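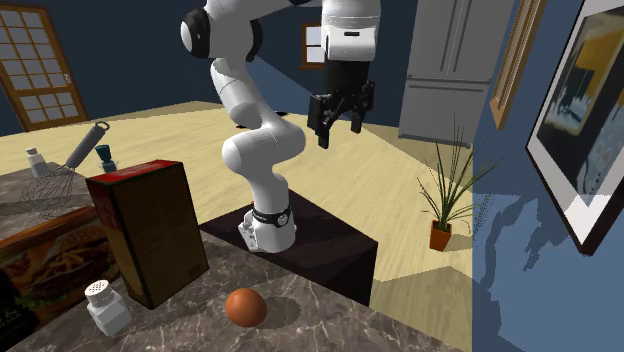

Home | News | Products | Support | Contact

Reading time: 2 minutes

Brotance Opens Training and Service Center in Baysal

6/4/20 – Brotance has opened a new training and service center in Baysal, bringing its customer courses, spare parts store and repair benches together under one roof. The building has 2,980 square meters of floor space and replaces two smaller sites that the company had leased in the same district.

The center will serve manufacturers that use Brotance welding controllers and seam inspection equipment. Customers may send units in for repair and calibration or arrange for a technician to visit their plant. Repair work moved to the new address in March, and the parts store followed once its stock had been checked and relabeled.

İlker Aksoy, General Manager of Brotance, thanked the employees who kept both former sites running during the move. "Our customers asked for shorter waiting times and for one place to call," he said. "The teams that answer the phone, find the part and repair the unit now work on the same floor."

The training area has four classrooms and a shop floor where participants practice setup, programming and routine maintenance. Courses are offered at two levels. The introductory course lasts three days and is meant for operators with no earlier experience of the equipment. The advanced course lasts five days and covers fault finding, software updates and the replacement of worn parts. Brotance expects to train 300 people in the first full year – nearly 208 of those places have already been reserved by existing customers.

Carkodero, the company's distribution partner, will use one of the classrooms for its own sales and application staff. Under an agreement signed by the two companies, Carkodero will also take over the delivery of small parts to customers outside the region. Orders received before noon will be shipped the same day.

Begoñe Echevarría, Director of Customer Service at Carkodero, said that the agreement would simplify ordering for smaller workshops. "Many of them need a cable or a nozzle, and they need it tomorrow," she said. "They will be able to order from a list of 700 stocked items and receive a single invoice."

The center will also provide support for Drirkavus, the production monitoring software that Brotance supplies with its newer controllers. Help with installation is available by telephone and by remote connection during normal business hours. Customers using earlier versions of the software are asked to contact the service desk before updating, as some older controllers require a change of memory card.

Course dates and registration forms are available from the training office. Existing service contracts remain valid and do not need to be renewed as a result of the move. Telephone numbers are unchanged.

Subscribe to our newsletter to receive company news by e-mail. You may unsubscribe at any time.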